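About Forovus Travel

Forovus is a small travel company that sends people to small places by train and ferry. We don't sell flights. We have nothing against them, we just got tired of being in queues with our shoes off.

How we started

The first Forovus trip was a walking week on Holard, in November, in the rain, with a ferry that sailed when it felt like it. Eleven people had booked. Three of them asked for their money back and the rest asked what we were doing next year. We took that as encouragement, which tells you a fair bit about how the firm has been run ever since.

We traded for a while as Halliday Walking Tours, after the street our office was on. Then we moved, and customers kept ringing to ask which of us was Halliday. Forovus doesn't mean anything in any language we know of, and so far it has offended no one.

What we do

Most of our holidays are a week or ten days long, in guest houses and family-run hotels, with your bags moved for you if you're walking. Holard is still our best seller. Naven comes second and is catching up, mainly on the strength of its bakery. We plan every route ourselves and walk it again each spring, as footbridges and landladies both have a habit of changing without notice.

Our groups are kept to 11, in honour of that first lot. If you'd sooner not go on holiday with strangers, we can arrange the same trips for you alone, with a map, a set of notes and a phone number that gets answered.

What we don't do

Swim-up bars, theme parks, anything with a foam party. Other companies do these very well and you should go to them. We also don't do welcome meetings. There will be a sheet of paper in your room with breakfast times on it, and you'll manage.
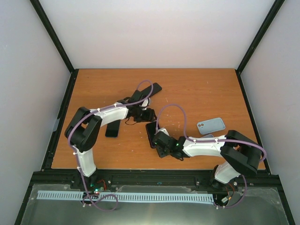
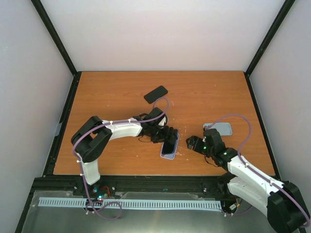 Money and small print

We ask for a deposit of £100 per person and the balance eight weeks before you leave. Prices for a week on Holard go up to £700 depending on the month and how much you mind about having a bath. The ferry is included. Lunch isn't. Customer money is held in a separate account until you're home again, so we can't spend it on a new kettle, however badly we need one.

Getting in touch

Ring us or write. The office is open on weekday mornings and most afternoons. Brochures for the coming season go out in the post to anyone who asks before the end of November, and a paper copy is still the only way to see the full ferry timetable.

Page last updated September 9, 2018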